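**Keep handout files on a stick or in the cloud?**

**nayeli_p:** I teach two evening classes at Bridley and the files are up to 50 pages each. I still carry a USB stick.

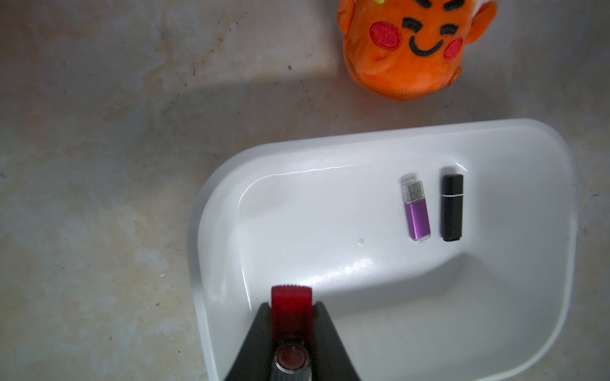 The classroom internet drops around 7, so I want a copy on me.

**jgiraldo:** Cloud. I lost a stick in March and had to retype a whole unit.

**Drollus:** Disagree. A stick works offline – just keep a second copy at home.

**jgiraldo:** People say that and never update the second copy.

**nayeli_p:** I update mine after class. Keeping the stick.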